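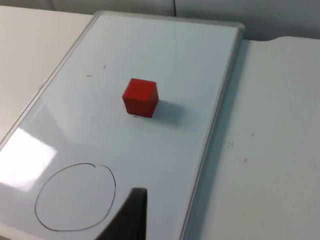

Inside, outside and on the line
Handout 3 – Describing position
Bokar short course in practical geometry

Bring this handout to the session along with a ruler and a soft pencil. The session lasts 65 minutes. Spend the first 20 on sections 1 and 2, working alone, and the rest on the board work in pairs.

1. The board as a plane

A whiteboard laid flat on a table gives us a plane we can draw on and stand things on. Treat two edges that meet at a corner as axes. It doesn't matter which corner you choose as the origin, but write it down before you measure anything. Most of the wrong answers in March came from pairs who measured from one corner and plotted from another.

Positions are given in centimetres, along the long edge first and then along the short edge. A point at (30, 20) is 30 cm along the long edge and 20 cm along the short edge.

The metal trim is not part of the plane. Measure from the inner edge of the trim, where the white surface starts.

2. Regions drawn by hand

A closed curve divides the plane into an inside and an outside. The curve does not have to be a true circle. A line drawn freehand in marker will wobble and usually comes out wider one way than the other, and it still makes a perfectly good region as long as the two ends meet or cross.

If they don't meet, there is strictly no inside. Either join the ends with a short straight stroke or agree that you will treat the curve as closed, and note which you did.

Do not rub out and redraw to get a better circle. The uneven outline is part of the exercise.

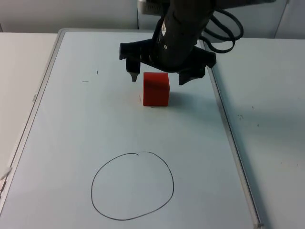
A cube is harder to place than a point because it covers an area. We use its footprint, meaning the square where it touches the board. There are three cases:

Inside – the whole footprint is within the curve.
Outside – no part of the footprint is within the curve or touching it.
On the line – anything else.

Look from directly overhead when you decide. Seen at a slant, the top face of the cube is shifted away from the footprint, and a cube that is outside can look as though it is on the line. Shadows are ignored. So are stray pen marks.

3. Moving the cube

A move is recorded as a start, a finish and the shift between them. Give the position of the cube as the centre of its footprint. While the cube is held above the board it has no footprint, so it is neither inside nor outside, and its column in the table stays blank until it is set down again.

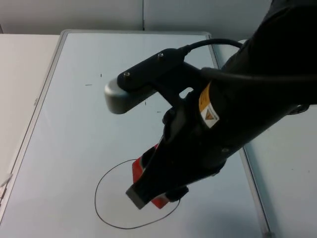

4. Exercises

a) A cube has its centre at (30, 20) and is moved to (18, 11). Write down the shift.

b) Draw a closed curve freehand. Estimate the position of its middle by eye, then measure its greatest width and greatest height and find the middle from those. How far apart are your two answers?

c) Place a cube so that it is on the line. Find the shortest shift that puts it wholly inside.

Hand in the table from section 3 with your answers.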